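From: Kanokwan Petchrat
To: Quilting and Bedding list
Date: December 4, 2021
Subject: Re: Washing a quilted pad with wavy stitching

Montri Ratanaporn wrote:
> I bought a quilted bed pad in April and I want to wash it for
> the first time. The label is only in symbols and half of them
> are faded. Can it go in the machine? My sister says the filling
> will go to the corners. Also, how do you keep it flat on the bed?
> Mine moves every night and in the morning I sleep on the sheet.

Dear Montri, dear all,

I have used this type of pad for several years, so I will try to answer. Please correct me if you have a different experience.

First, the filling. If the stitching lines are close together, the filling stays in its place. Mine has a wavy pattern and I wash it in the machine, cool water, slow spin. I set the spin to 800 and never higher. One time I used the fast program at my cousin's house and the pad came out with hard lumps near one corner. I could open most of them with my fingers while it was still damp, but two of them are there until today.

Use less soap than you think. The pad holds the soap inside and then it feels stiff. I do one more rinse with plain water.

For drying, I put it over two lines, so that the weight is shared, and I turn it after lunch. If you hang it on one line only, you will have a fold in the middle for a long time. In the rainy months it needs two days in my house.

Now the question about moving. My pad is also not fixed to anything, it only lies on the sheet. I think the problem is often the sheet and not the pad. When the sheet is loose, it makes folds, and the pad slides on these folds. Last week I was sorting the bedding into a box and I had not yet pulled the sheet straight:
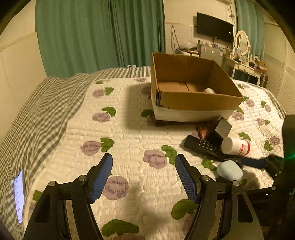
My flowered pad on the checkered sheet, with the box on top.

The sheet has folds along the left side and the far edge. Before I sleep I take the pad off, pull the sheet tight at all four corners, and put the pad back. It takes a few minutes – not so much work. Some people sew elastic bands on the corners of the pad. I tried this with an old one and the bands pulled the edge up, so I took them off again.

One more thing about storage. I keep the spare pads in an open cardboard box with a cotton cloth over them. I do not use plastic bags, because one pad got a smell that I could not wash out. Please fold it loosely and change the place of the fold when you take it out to air.

Montri, can you tell us how far apart the stitching lines are on yours? If they are very wide, maybe your sister is right and it is safer to wash it by hand in the bathtub.

With kind regards,
Kanokwan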